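화이트 멜라민 상판 황변, 연마 없이 복원 가능한지

하금옥
2019년 2월 등록

작업실에서 쓰는 흰색 상판 표면이 창가 쪽만 누렇게 변했습니다. Vermeulen 제품이고 사용 기간은 9년입니다. 중성세제와 이소프로필알코올로 닦아 봤으나 변화가 없습니다. 변색 부위는 길이 390mm 정도로 이어져 있고 경계가 흐릿합니다. 매직블록은 광택이 죽는다고 해서 아직 쓰지 않았습니다. 과산화수소 크림으로 표백하는 방법이 멜라민에도 통하는지, 안 된다면 상판만 교체하는 편이 나은지 궁금합니다.

답변 2개

Inese Zariņš

먼저 오염인지 변질인지 구분해야 합니다. 아세톤을 면봉에 묻혀 구석에 2초만 대 보십시오. 면봉에 누런색이 묻어나면 니코틴, 왁스, 접착제 잔사 같은 표면 오염입니다. 묻어나지 않으면 자외선과 열에 의한 수지층 변질로 봐야 합니다.
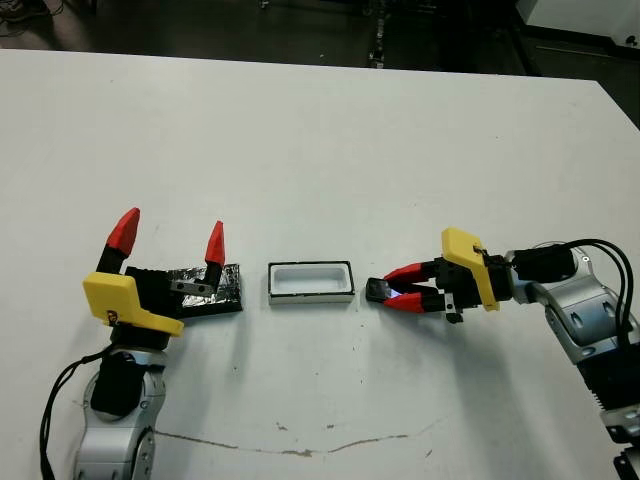 과산화수소 표백은 주로 ABS 수지 케이스에 쓰는 방법입니다. 멜라민 함침지는 경화된 열경화성 수지라 약액이 안쪽까지 들어가지 않고, 이음매로 스며들면 심재가 부풉니다. 권하지 않습니다.

연마도 마찬가지입니다. 표면층이 매우 얇아서 600방 사포로 몇 번만 밀어도 무늬지가 드러납니다. 매직블록 역시 미세 연마재이므로 무광 제품에서는 문지른 자리가 번들거립니다.

변질로 판정되면 선택지는 둘입니다.
불투명 PVC 시트를 덧붙이는 방법. 탈지 후 프라이머를 모서리에만 바르고, 상판 폭보다 여유 있게 재단해서 아랫면까지 감아 넣습니다.
상판 교체. 하부 프레임의 볼트 간격을 먼저 재십시오. Vermeulen 구형은 258mm 간격이라 Rilden 상판은 구멍이 맞지 않고 새로 뚫어야 합니다.

어느 쪽이든 창에 자외선 차단 필름을 붙이지 않으면 몇 년 뒤 같은 상태가 됩니다.

Endside

락스 희석해서 키친타월 덮어 두면 빠집니다. 저는 싱크대 상판 그렇게 했어요. 재질은 잘 모르겠네요.

댓글

Inese Zariņš: 싱크대라면 인조대리석일 가능성이 높습니다. 멜라민에 염소계를 장시간 올려 두면 광택이 손상됩니다.

하금옥: 아세톤 테스트 결과 면봉에 아무것도 안 묻었습니다. 볼트 간격은 말씀하신 치수와 같습니다. 시트지로 진행하겠습니다.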